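Courses > Urban Systems > Autonomous Transport > Unit 2

Overview | Schedule | Handouts | Readings | Contact

Unit 2 handout: Self-driving shuttles on fixed routes

Prepared by Tadeo Acuña
Last revised 9 June 2020

Read this before the lab session. It covers the material from both lectures, with a few things added that we ran out of time for.

1. What we mean by a fixed-route shuttle

A fixed-route shuttle is a small electric vehicle that carries passengers along a path decided ahead of time. It has no driver in the usual sense. Most of the ones in service still carry an attendant who can stop the vehicle and who answers passengers' questions. Speeds are low, usually well under those of normal city traffic.

The fixed route matters more than students tend to expect. A car that can go anywhere has to deal with every kind of road, sign and junction. A shuttle that runs the same loop all day only has to deal with that loop. The team can map it in detail, walk it, mark the difficult spots and test each one many times. Much of the engineering work moves from the vehicle to the route.

Our running case in this unit is the Tivstead loop, which links the rail station, the hospital and the north parking lot. The vehicles are built by Fammont. The route software comes from Skitau. Keep these two apart in your written work, as the split of duties between them comes up again in section 6.

2. Knowing where the vehicle is

A shuttle has to know its own position to within a few inches. Satellite positioning alone does not give this, particularly near tall buildings, where signals bounce off walls and arrive late. Three sources are normally combined.

Satellite positioning gives a rough fix and does not drift over time.

Wheel sensors and an inertial unit track movement between fixes. They are quick and smooth, but small errors add up.

Laser scanning compares the shape of the surroundings with a stored map. It works well where there are walls, poles and curbs, and badly in open spaces with nothing to measure against.

The software weighs these against each other many times a second. On the Tivstead loop the weak point is the north parking lot. It is wide and flat, and what the laser does see is mostly parked cars, which are in different places every day. A map made in the morning does not match the afternoon. The fix was simple: permanent posts were put up along the shuttle lane so the scanner would always have something that stays still.

Remember this example. The exam will ask about changes to the route as an alternative to changes to the vehicle.

3. Seeing what is in the way

Position is only half of the job. The vehicle also has to detect things that are not on the map. Cameras, lasers and radar each do part of this.

Cameras tell objects apart well and read signs and signals. They struggle with low sun and at night. Lasers measure distance very accurately but return a set of points with no meaning attached. Radar copes with rain and fog and measures speed directly, but its picture of shape is coarse.

Where a sensor is mounted decides what it can see. A sensor on the roof sees far but has a blind area close to the body. A sensor on the bumper sees the blind area but is easily blocked by a car in front. Designers place several so that their fields overlap – any one of them can then be lost without leaving a gap. 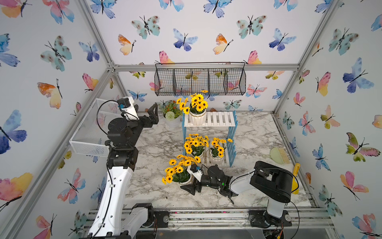
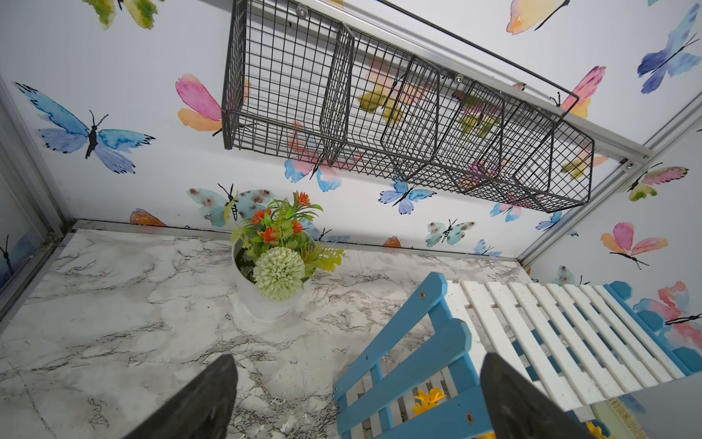
Fig. 1 (first) Fixed camera view, with plant and two-tier shelf. Fig. 2 (second) Wrist or gripper camera view, with wire basket.

Back to vehicles. Detection has two kinds of error. A miss is when something is there and the system does not report it. A false alarm is when the system reports something that is not there, or treats something harmless as an obstacle. Steam from a grate, a plastic bag and overhanging leaves are the usual causes of the second kind.

The two pull against each other. If you set the threshold low, you catch nearly everything and brake for leaves. If you set it high, the ride is smooth and the risk of a miss goes up. Operators of slow shuttles choose the low setting, and the result is hard braking that passengers complain about. On the Tivstead loop, the hedge by the hospital entrance caused so many stops in the first March of service that the grounds crew now trims it on a set schedule. That is also part of the system.

4. Deciding what to do

Once the vehicle has a position and a list of objects, it has to plan. For a fixed-route shuttle this is usually done in layers.

The route layer says which stop comes next. It changes rarely.

The behavior layer picks between a short list of actions: follow the lane, slow, yield, stop, wait, pull in to a stop. Most of the rules of the road sit here.

The motion layer turns the chosen action into steering and speed, and checks that the result is comfortable and safe.

Fixed-route shuttles differ a great deal in whether they may leave their lane. Some can steer around a parked delivery van. Others stop behind it and wait for an attendant to take over with a hand controller. The second approach is easier to prove safe. It is also the main reason for delays. In the service log we use in class, which covers 1213 trips, blocked lanes are the most common cause of a late arrival. You will work with this log in the lab.

5. Stopping safely

Every automated vehicle needs a plan for when something goes wrong. The general term is a fallback. For a shuttle at low speed the fallback is normally to stop in the lane.

This sounds safe and often is, but think about where the lane goes. A stop on the straight section past the station is an annoyance. A stop at the hospital entrance blocks ambulances. The route map therefore carries zones in which a controlled stop is not allowed unless a collision is about to happen. In these zones the vehicle checks before entering that the way out is clear. If it is not, the vehicle waits outside.

You should be able to explain the difference between:

- a service stop, at a marked place with doors opening
- a controlled stop, where the vehicle slows normally after a fault is found
- an emergency stop, at full braking

Seated passengers come through all three without trouble. Standing passengers do not, and this is why some operators have a rule against standing.

6. Who is responsible for what

With a human driver, questions of fault usually start with the driver. With a shuttle there are at least four parties: the vehicle maker, the software supplier, the operator who runs the service, and the city that owns the road. In our case the operator is Gkikas.

Contracts between them try to settle things in advance. Typical points are who may update the software, who has to be told, how long the data is kept, and who decides that the service is suspended in bad weather. The last one causes the most argument. The software supplier knows what the sensors can handle. The operator is the one paid by the trip.

Read the sample agreement, page 41 onward, and mark each place where a duty is given to "the operator or its agent." Bring your marked copy to the discussion.

7. Lab preparation

Work in pairs. Each pair needs one laptop that can open the service log as a spreadsheet.

Before you come, do the following:

- Sort the log by cause of delay and read at least one full page of attendant comments.
- Pick one spot on the loop with repeated stops and find it on the route map.
- Write a paragraph proposing a change to the road, and another proposing a change to the software. Give a likely cost for each in words (small, medium, large). Figures are not needed.

The comments column was typed by attendants on a phone, so spelling varies. Search for "truck" and "van" as well as "delivery," and check the Other category, where a lot of blocked lanes ended up.

Submit one sheet per pair at the end of the session. Late sheets are accepted until the next lecture, with both names on them.

Related handouts
Unit 1: A short history of driverless trains
Unit 2 lab sheet: Reading a service log
Unit 3: Delivery robots on sidewalks
Unit 4: Traffic signals that talk to vehicles
Glossary of terms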